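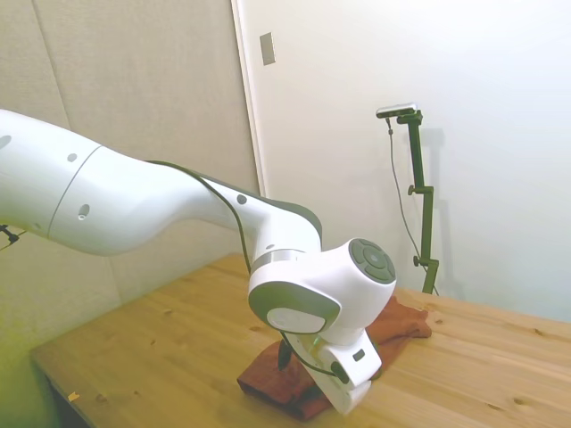 7 min read

Textiles for Interiors, handout four: cloth on tables

Hello again. We ran over time last session so I've typed up the bits I rushed, plus the part on shrinkage that I skipped altogether. Bring this with you in June when we do the costing exercise, as I'll be asking you to use the allowances in it.

What a tablecloth has to do

Start with the drop, meaning the length of cloth that hangs past the table edge. For everyday eating I like a short drop that stops well above people's laps. Formal tables get more, and a banqueting cloth goes right to the floor (you'll all be asked for one of these sooner or later, and you'll all forget to measure the height of the table). Measure the top, add the drop twice, then add the hems twice. I say this every year and every year I get a cloth back that's one hem short!

Colour matters more than students expect. Reds and browns are kind to stains and look lovely on pale wood, but madder-type reds can bleed in the first few washes, so test a scrap against something white before you commit. Press the damp scrap into an old hankie and leave it overnight. If the hankie comes up pink, wash the whole length by itself before you cut.

Weave

Plain weave is your workhorse. It lies flat, takes a crease nicely and doesn't snag on cutlery. Twill drapes better and hides crumbs, though it costs more and the diagonal can look odd on a long narrow table. Damask you've already had from Gráinne Cullinane, and I won't repeat her session except to say please do look at the back of the cloth as well as the front. Half of what you need to know is on the back.

Someone asked about the Bosthorpe sample book. Yes, it's still in the cupboard by the sink. The Hegarty one is newer but the swatches are tiny and I find it hard to judge a pattern from them — ask them for a bigger cutting, they're usually happy to send one.

Shrinkage

Untreated linen can lose up to 7 per cent of its length in a hot wash, and cotton isn't always better behaved. Two ways round this. Either wash the full length before cutting, which I prefer, or add an allowance and hope. Bríd Coughlan ordered for a hotel dining room on the second method, 34 cloths in all, and 27 of them came out of the laundry too short for the tables. She has let me use this as a warning so long as I mention that she paid for the replacements herself. The new ones were washed first.

Before next time

Read the Tellari chapter on finishes, skipping the history if you're pushed for time. Then measure a table at home and work out the cloth for it with two different drops, in centimetres please. Write down the width of fabric you'd buy and where any seam would fall. A seam straight down the middle is nearly always the wrong answer, and we'll go through why with the paper templates.

If you're using the Samimon calculator, check its hem setting. It defaults to a single turn and we want a double.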